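Votard Lab Notebook: The Button Bench

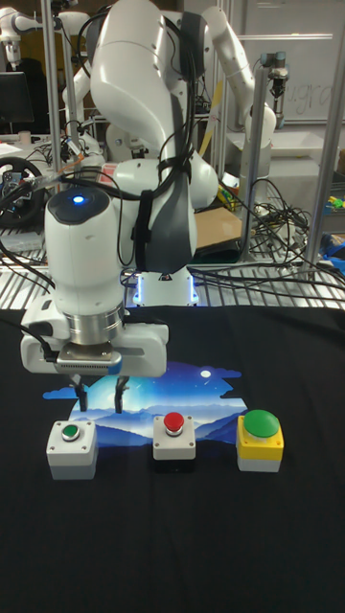

Page last changed 6/26/23 by Nuno Pinheiro

Welcome to the button bench gallery! I've been keeping the white arm on this bench in good order since March, and people keep asking how it's set up, so I finally wrote it down. If you run something like it at home or at school, I hope a few of these notes save you an evening.

The job is simple to say. The arm comes down, presses a button, backs off, and goes on to the next one. Doing that all day long and hitting the same spot every time is where the fun starts, and I do mean fun. I love this bench.

The notes below all go with the photo at the top.

The targets
Three boxes in a row, and no two of them alike. The one on the left has a small flat green button in a silver bezel, and it's the fussy one. Come down a little off center and a fingertip lands on the bezel. The domed red one in the middle forgives a lot more, and the big green mushroom on the yellow and white box at the right is hard to miss.

Heights
That right-hand box is also taller than its neighbors, so it gets its own approach height in the program. I had one shared height for all of them at first and spent a very jumpy afternoon with my hand on the stop! Each button now has its own approach point and its own press point, and moving a box means teaching both again. Don't try to nudge the old numbers. Teaching a pair takes me 9 minutes when I'm not talking to anybody.

The cloth
Black, with a night sky, a small moon and blue mountains printed in the middle. I think it's gorgeous. Smooth it out from the center before you set the boxes down, and check for a ridge under each one. A ridge will tip a box just enough to spoil the press on the flat button, and you'll blame the arm for an hour.

The gripper
It's a white parallel gripper with two black fingers, bolted up through the silver flange ring under the wrist. We press with the fingers closed. I check the flange screws every 300 presses on the first day after the gripper has been off, then once a week. Wipe the fingertips with a dry cloth while you're there. If the presses start to drift and the screws are tight, close the fingers and look at the tips from the front. One tip sitting lower than the other will do it.

Cables
My favorite part, and yes, I know how that sounds. The black cables run along the links, with a dark gray strap around the middle of the arm to hold them, and they loop down on both sides. Those loops want to be generous. Before you tighten the strap, turn the wrist 90 degrees each way at slow speed and watch for anything pulling. Then do it again with the arm stretched out as far as the job will take it. Garcia set the strap too close to the wrist once and we lost a connector. We moved it up and haven't had trouble there again.

Lights
There's a blue light on top of the wrist and blue strips along the lower edge of the base. Handy when you're across the room, but please look at the controller screen too before reaching in to move a box.

Start of the day
Stop button tested, cloth flat, boxes on their marks in the setup sheet, strap snug, fingers clean. Then one slow pass over all the buttons, hovering just above each and not pressing. I watch the left one from the side, down at table height, with my chin practically on the bench. If the slow pass looks good, go up to half speed and let it press each button once.

Spares on the shelf
One set of fingers, one strap, a bag of flange screws, and the 14-page setup sheet from Nurkus with my scribbles all over it.

Next up is a new finger pad that Clirville is cutting for us. It's a softer tip and should be kinder to that little flat button. I'll put pictures up once it's on the arm, and I can't wait to try it!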